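Ustdale Snack Table - Questions People Keep Asking

Last updated November 28, 2021. Updated in a hurry between deliveries, so if something reads weird email the desk and I'll fix it. - Gonzalo Arrieta

What is the snack table?

The self-serve food table on the ground floor at Ustdale, in the long room past the mailboxes. Sandwiches, bagged snacks, cold bottles. You come, you get a tray, you pay on the way out. No table service, never was.

Is it the same thing as the Clellemel counter?

No. Clellemel is upstairs, hot food, closes earlier. We share a fridge with them and that's it. Don't bring us their meal tickets, we can't take them.

When is it open?

Weekdays, 6 in the morning until the evening cleaner locks the room. Weekends shorter, check the sheet on the door. In December we close for the last week. Sheet goes up ahead of time.

Where do the sandwiches come from?

Somboon. Small kitchen across the river, they do the early run. Triangles only, each one comes with a sticker. If the sticker is missing, hand it to whoever is on the desk and take another one.

What fillings are there?

Changes. Usually:

Egg and cress
Roast red pepper with greens
Cheese and pickle
Tuna (not Mondays)
Whatever Somboon had too much of

Pepper one goes first. If you want that, come before eleven.

Do you do gluten free?

Only if ordered the day before. It gets made at Somboon on a separate board but it's the same kitchen. If you have celiac disease, please call them directly and ask before you eat anything of ours. I can't promise what I can't see being made.

Allergens?

Binder at the desk. Every filling has a page. Snack bags have it printed on the bag. Read the bag, recipes change and I don't always catch it.

What about vegan?

The pepper one used to be, then they changed the spread. Check the binder. Most of the plain snack bags are ok. I know this is not a great answer, Somboon is working on a second one.

How much is a lunch?

Sandwich, one bag, one bottle is the set price. It's on the board by the door and I'm not putting it here becuase I always forget to change it. Things bought one at a time cost more in total. Two bags and no sandwich is not the set.

Can I pay cash?

Yes. Small bills please. Card too. The Udham app works most days. If Udham spins for more than a minute, give up and use a card, it won't charge you twice. If it does, keep the screenshot and email me.

What's Udham?

The payment app the building uses for parking and laundry. Same login.

My balance is wrong.

Extension 351. That's building accounts, they can see it, I can't. Have your room number ready.

Why the trays?

Crumbs. Felt top on the table. Looks nice, grabs every single crumb, and mustard is a nightmare. So: sandwiches stay on a tray. If you need to put yours down to find your wallet, put it on a tray. Trays are the beige ones, don't take them to your room. We had a lot more of them in the spring.

Can I get the felt dirty by just leaning on it?

No. Lean away. Just no open sauce.

What are the round baskets for?

Different things on different days. Bread rolls when we have soup from upstairs, fruit, sometimes napkins. A basket with foil in it means something warm is going in or was in there. Please don't drop trash in them. They're wicker, they don't wash well, and I've pulled gum out of one.

If a basket's empty, is there more in the back?

Maybe. Ask. Don't go through the door yourself, it's a food room and the inspector cares about that.

Are the bottles cold?

The ones in the fridge are. The ones on the clear rack are room temp, they're out so you can see what we have and grab one fast. Want it cold, fridge is to the left of the door. Same price.

Which row do I take from?

Front row first, the lower one. Then the back. Whoever is on shift refills from behind, so the old ones stay in front. Taking from the back isn't a crime but it messes up the rotation.

Only cola?

On the rack, mostly, it's what sells. Water and juice in the fridge. Diet when the distributor remembers us. Glass of tap water is free, ask for a cup.

Can I return an empty?

Crate under the coat hooks. Caps off. We don't pay deposits back at the table, the money goes to the room fund, it bought the new kettle.

What's in the white bin of snacks?

Bagged stuff. Puffs mostly, some small packets too. Gets topped up in the afternoon. Please don't squeeze the bags to see how full they are. They are all as full as each other.

Can I mix a box for a meeting?

Yes, up to 104 pieces total counting sandwiches, bags and bottles. Over that it's a catering order and goes straight to Somboon, two days notice. Fill in the form at the desk: room, time, how many people, who's paying. No payer, no box. Been burned.

How should I lay it out for my own meeting?

People ask this a lot so ok. Our normal layout, works for a small room:

Tray in the middle, sandwich standing up on its cut edge so the filling shows
Bottles at the back on the two-tier rack
Baskets on the sides
Bagged snacks in a back corner
Leave the front edge clear for hands

Tall things at the back, always. If the bottles are in front someone's sleeve will get one. 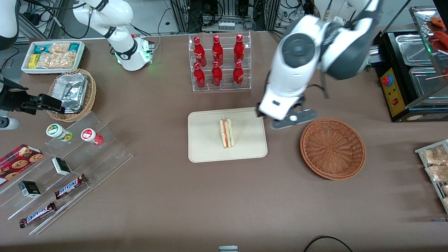 The usual layout, with a triangle sandwich on the tray and Coca-Cola on the rack behind it.

Can I borrow the rack?

One day at a time, sign it out. It's acrylic and it scratches, so no scouring pads. Warm water, soft cloth. Bring it back the same evening.

And the baskets?

Same sheet, same deal. Shake them out before you bring them back.

Why standing up and not flat?

You can see what's in it. Flat they all look like bread. Also a sticker on the top corner is easy to read when it's standing. If it keeps falling over the cut is crooked, lay it down and move on.

How long can a sandwich sit out?

Two hours, then it goes. Not to the fridge, it goes. If you took a box for a meeting, same rule applies to you. Opened bags are fine till end of day if you fold them.

Do you give away leftovers?

Anything still in the fridge at closing is half price. After that the night desk gets first pick. We can't hold things for people, please stop leaving notes on them.

How do I clean up a spill on the felt?

Dry stuff, the little brush on the hook. Wet stuff, press a paper towel down and don't rub. Soda, tell the desk right away. Don't use the spray from the bathroom. Somebody did and there's a pale ring under one of the baskets now.

Can I suggest a snack?

Card box by the door, or email. I read them on fridays. Suggestions so far this year: pretzels (did it), seaweed (trying it), a full espresso machine (no).

How many sandwiches do you sell?

Got asked this at the residents' meeting. 1,111 in the last count, that's fall so far. Better than I thought.

Can kids come in alone?

With a balance on Udham yes. No cash tab for kids, parents asked us to stop that.

I left something on the table.

Desk drawer. Keys, one glove, a good umbrella. After a month it goes to the building office.

Who do I complain to?

Me, Gonzalo. Desk in the mornings or the email on the door. For anything about the food itself say which filling and what day, otherwise Somboon can't trace it. Keep the sticker if you stil have it.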